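Talks > Home & Work > Small Spaces > Speaker notes

August – notes by Mared Bellis

Filed under: Sorting, Storage, Desk Life

The Basket Talk: Speaker Notes

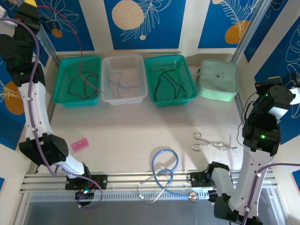
Slide 1. Three mesh baskets along the back, cables inside, pouch at the end of the row.

Leave the slide up while people find their seats. Say hello, thank Rhun Prosser for the introduction and for letting me use his clicker after mine gave out at the Dretero evening. Mention that there's water at the back.

Start with the cables, as everyone has them. Ask for a show of hands: who has a drawer at home they'd rather not open in company? (Wait for the laugh, it usually comes.) Mine was in the hallway, under the phone, and when I finally emptied it for the Pritchard workshop I weighed myself down with 44 cables, most of them belonging to things I had given away years before. I kept 6. I still feel a bit guilty about one of the others.

Point to the baskets. A teal-green one at each end and a white one between them, and I like that very much, because you can say "the white one" across a room and be understood. Look at what's in them: a dark cable loosely coiled on the left, a thin light-blue one in a tangle in the middle, a few strands of black on the right. It isn't perfect and I don't mind a bit. A basket forgives you in a way a labeled box with a lid never will – you drop the thing in and go and make dinner.

Then the red cable, hanging down into the left basket with its end over the rim. Every basket grows one of these. My advice is to clip it or tuck it, and do it while you're standing there.

Mesh or solid? Somebody always asks, so get in first. I go for mesh on anything that sits at the back of a table. You get a peek at what's inside without lifting it down, and crumbs and dust shake straight out. Solid bins are for the top of the closet. (If the Oltik people are in tonight, be nice about their lids. They are good lids.)

The pouch. Pale mint, zipper along the top. Small things that would slip about in a basket want a zipper – adapters, spare fuses, that sort of thing. Tell the story of my sister and the earring back, but keep it short this time, Mared.

Front of the table next. There's a little pink container, a pair of silver forceps, and a blue stethoscope draped over the metal rail. Ask the room where they would put each one, and let them argue for a minute or two. I'd give the forceps a lidded tray of their own, well away from the cables, and I'd let the stethoscope have a proper hook. Somebody at Nurach told me a drawer was better and we went back and forth over it all through lunch, very happily.

A word on the backdrop if there's time: blue panels, white leaves and ferns, some big pale and orange circles. I have a soft spot for a pretty wall behind a plain white table. You look after a corner you enjoy looking at, or I do anyway.

Handout goes round now, starting from the left. Questions until the bell, then chairs against the wall, please, and the leftover handouts come back to me or Rhun at the door.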